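Istberg folding table, nine months on

I bought the Istberg last December to replace a desk that had got too big for the room. It cost £193 with delivery, and a second one ordered in the summer for the back room came to £207, the price having gone up in between. I have now used the first one nearly every working day and the second one at weekends, so this is a longer look than the first-week reviews on the shop page.

Assembly is simple. The top arrives in one piece with the leg plates already fitted, and you get a bag of 14 bolts and one hex key. The key is soft and started to round off before I had finished the second leg. Use your own if you have one. The instructions are drawings only, and the drawing for step four shows the cross brace the wrong way up. If you follow it, the legs won't fold flat. Turn the brace over and they do.

Two people make it easier. Naima Alaoui held the top on its side for me while I put the bolts in, and we were done before the kettle had gone cold. I did the second table alone and it took most of an evening, mainly because the top kept sliding on the floor.

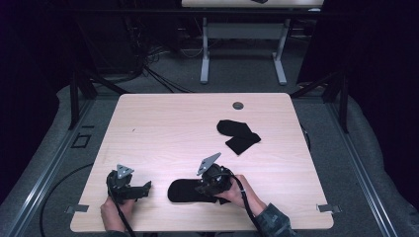
Height is fixed. It suits me for typing and it suits Naima, who is a good deal shorter, less well. She uses it with a footrest. Istberg sells longer feet as an extra but they were out of stock both times I looked, and the shop could not tell me when more were due.

Stability is good along the length and only fair across it. If you lean on a short end the table gives a little. Writing by hand doesn't move it. A sewing machine does, at full speed, and Zineb Slaoui, who tried hers on it for a weekend, went back to her old kitchen table. I had a Pirzada trestle before this and that was worse, so I count it as an improvement, though the Gridley that my sister owns is steadier than either and weighs so much that it never gets folded.

Folding is where most of the money has gone. Each pair of legs has one catch, it is big enough to work with cold hands, and it clicks properly. The catches on the first table have stayed stiff all year. On the second, one of them came loose in August. I tightened it and it has been fine since. Folded, the table stands up on its long side without help, which the Pirzada would not do.

I look after the top with a damp cloth and a little washing-up liquid. I have not used polish. The leaflet says to avoid anything with bleach in it and to mop up spills straight away, and I have mostly done so.
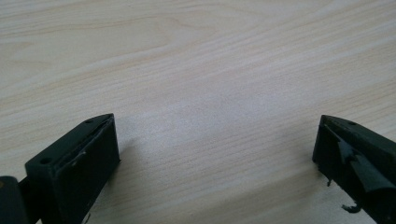

Can you leave hot mugs on it without a mat? I wouldn't make a habit of it, as one left a pale ring on my first table that took two days to fade, and a pan straight off the hob would be asking for trouble.

The corners deserve a mention. The old desk had square ones and I caught my hip on them weekly. These are rounded and I have had no bruises. The edge all the way round is smooth to the forearm too, so you can type for a few hours without a red line across your wrists.

The underside is not so well finished. There are rough patches near the leg plates, and one of them pulled a thread in a jumper. A few minutes with fine sandpaper sorted it out on both tables. I would expect that to be done at the factory at this price.

Small marks do appear in normal use. They tend to be short and shallow, and you notice them most when the light is low and comes from the side. I tried a wax filler stick from Zaken on two of them. It hid one well and made the other more obvious, so test it somewhere out of sight first.
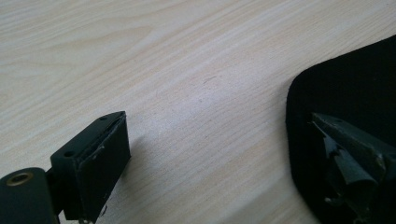

Small reddish-brown mark on the pale grain of a tabletop.

The guarantee covers the legs and catches for two years and does not cover the surface at all. I wrote to ask about the loose catch and had a reply in 9 days, offering a spare if it happened again. Keep the order number, as they ask for it before anything else.

I would buy it again for a spare room or a small flat – for sewing or anything else that shakes, I'd look at the Gridley.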